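I went to see Uwe Hamann expecting a lab full of robots and got one guy with a laptop (and very good coffee!). His arm has practiced 4000 grasps, all of them in made-up bedrooms. 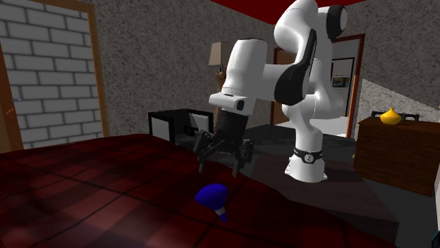 The simulated arm over a plaid bedspread, gripper open above a small blue object.

The trick is shuffling. Every 10 tries the software, Plurnora, swaps the room's colors and lighting, so the arm can't just memorize one bed. I could've watched it all day.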